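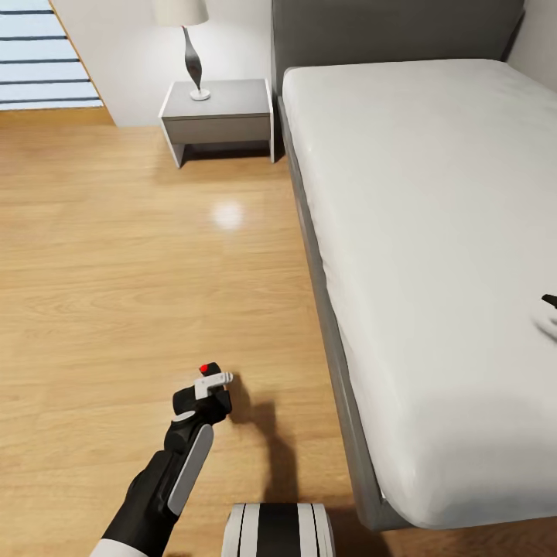 Jitent车友通讯 九月号
配件栏：小踏板换轻量CVT前盘与滚珠的几点记录

上期说完化油器保养之后，编辑部收到不少来信，问得最多的是传动。这一期就把Jukel的轻量前盘套件讲一遍，包括怎么选滚珠重量、怎么装、装完看什么。文中所有数据来自我们自己的两台测试车，一台是改过排气的50cc老款踏板，一台是原厂状态的125cc。别的车型结构相近，可以参考，但滚珠尺寸要以自己车上的为准，买之前先拆开量。

套件里有什么

Jukel这一套包括前盘主体、斜板、三个滑块、衬套和一组滚珠，另外附一小包耐高温润滑脂。皮带不在里面，需要另配。前盘是铝合金的，滚道角度比我们那台50cc的原厂件略缓一些，皮带在高速端能爬得更靠外。衬套长度与原厂一致，不需要加垫片。有读者来信说自己加了一片垫片后起步变软，这是正常结果，加垫片等于把起始传动比往高了推，拿掉就好。

滚珠另有散装的，按单颗重量卖，六颗一组。Loltine也出同尺寸的滚珠，外圈材料硬一些，磨平的速度慢，价格高一点。两家混用不建议，外圈硬度不一样，磨损不同步，跑一段时间之后会有抖动。

重量怎么选

滚珠轻，发动机转速拉得高，起步和爬坡有劲，但是中速巡航时转速偏高，噪音大，油耗也会上去。滚珠重，升挡早，巡航安静，起步慢。改过缸或者改过排气的车，动力区间一般往高转移，滚珠通常要比原厂轻。原厂状态的车，换轻不要换太多，每次每颗减半克，试过再说。

有人喜欢两种重量交错着装，比如三颗重的三颗轻的。这样做可以得到一个中间值，位置必须间隔排列，重轻重轻，不要把三颗重的放在一边，否则前盘转起来不平衡，曲轴油封和轴承都要受罪。

我们在125cc那台上用原厂滚珠跑了一遍，又换轻一级跑了一遍。平路全油门，原厂滚珠表显109公里，换轻之后表显100公里，不过从停车线起步到路口对面明显快了。日常在城里骑的车主可以接受这个交换，经常跑国道的就不要动。表显速度都有误差，这两个数字只用来互相比较，不要拿去和别人的车比。

50cc那台的情况复杂一些。换前盘之前，上坡时速度掉得厉害，Villa水库旁边那段长坡只能维持32公里。换上Jukel前盘、原重量滚珠之后，同一段坡能维持在44公里。后来又试了更轻的滚珠，转速拉得很高，速度反而没有增加，说明已经超过这台发动机的最大功率点，于是换了回来。

安装步骤

一、车停平，立中柱，发动机完全冷却。拆传动箱盖，螺丝长短不同，按位置插在纸板上，装的时候照原样放回去。

二、箱盖取下后先检查垫片。纸垫片如果粘在箱体上撕破了，就直接换新的，残留用塑料刮刀清掉，不要用一字螺丝刀硬铲，铝面划伤后会进灰。

三、用前盘固定工具卡住外盘，松开曲轴端的螺母。没有专用工具的，可以用气动扳手，短促点几下就能松。不要把螺丝刀塞进散热叶片里别住，叶片很容易断，断一片整个盘就废了。

四、取下外盘，把皮带往后盘方向压，让前面留出余量，再抽出衬套和旧前盘。旧前盘翻过来，斜板用手按住，不然滚珠会掉一地。

五、看旧滚珠的磨损面。正常的应该是圆的，磨出平面的就该换。六颗磨损程度差很多的，还要检查滚道有没有台阶。

六、曲轴花键和衬套表面用清洗剂擦干净，干透。衬套外面薄薄抹一层润滑脂，多余的擦掉。滚道和滚珠之间不要抹，这类滚珠是干式工作的，抹了油会粘粉尘，时间一长结成硬块。皮带和两个盘面上不能有一点油，手上有油的先去洗手。

七、滚珠放进滚道时注意方向。Jukel的滚珠两端不对称，一端是封闭的，另一端露出金属芯。前盘装在车上后按转动方向看，受力的一侧应当是封闭端。装反了也能跑，但外圈会很快裂开。套件说明书上有图，字很小，图是对的。

八、斜板装上滑块，扣到前盘背面，整个捏紧，套到曲轴上。装的过程中手不能松，一松滚珠就可能翻出滚道，夹在斜板后面。装好之后用手推前盘，应当能贴到底，有空隙就拆下来重看。

九、装外盘之前，确认皮带没有被夹在衬套和外盘之间。这是最常见的错误。皮带被夹住时螺母也能拧到扭矩，看起来一切正常，一启动螺母就松，花键会被打坏。办法是用手捏住后盘侧的皮带往里压，让前面的皮带松垮下来，外盘推到底后，能直接看见它和衬套端面贴平。

十、螺母按车辆维修手册的扭矩上紧，涂中强度螺纹胶。启动之前先用手转几圈，皮带会自己慢慢回到位置上。

装完之后

先不要盖箱盖就给大油门，手和裤脚都离远一点。怠速听一分钟，没有金属摩擦声，再盖上箱盖，上路慢骑。头一段路不要全油门，让皮带和新盘面磨合。骑完之后拆开看一眼盘面，皮带留下的痕迹应当均匀，从里到外逐渐变淡。痕迹只到盘面中间就停了，说明滚珠没有走到底，可能是滚珠太轻，也可能是后盘大弹簧太硬。

起步抖动的问题，很多人第一个怀疑前盘，其实多半出在离合器。离合片表面发亮的，用砂纸打毛，把离合碗内壁擦干净，再试。还抖，再看离合碗有没有失圆。

大弹簧不要跟着前盘一起换。来信里有好几位是一次把前盘、滚珠、大弹簧、离合小弹簧全部换掉，结果转速乱了，又不知道该调哪一样。一次只换一样，记在本子上，跑几天再换下一样。

读者来信

Şengül Karabulut来信说，她的125踏板换了套件以后，收油滑行时有轻微的嗒嗒声，加油就没有了。我们请她拆开看，是三个滑块里有一个没有压到位，斜板在轻负荷时晃动。重新压紧之后声音消失。滑块是塑料件，价格便宜，每次换滚珠时顺手换掉就可以。

另一位读者问，原厂皮带能不能继续用。只要宽度还在手册规定的使用极限以内，齿根没有裂纹，就可以用。宽度用卡尺在几个不同的位置量，取最小值。快到极限的皮带配新前盘没有意义，皮带窄了，在盘上的位置会往里沉，极速先掉下来。

还有人问前盘要不要做动平衡。小排量踏板一般不需要，我们两台车都没做。

订购

套件和散装滚珠在Jitent柜台都有货，Loltine滚珠目前只剩较重的几种规格，轻的要等下一批。订购时请写明车型、年份、滚珠外径和宽度，只写排量的订单我们没办法发货。拆过包装但没有上车的滚珠可以换一次重量，上过车的不换。

下期讲后盘和离合碗，有相关问题的请在来信里附上目前的滚珠重量和皮带宽度。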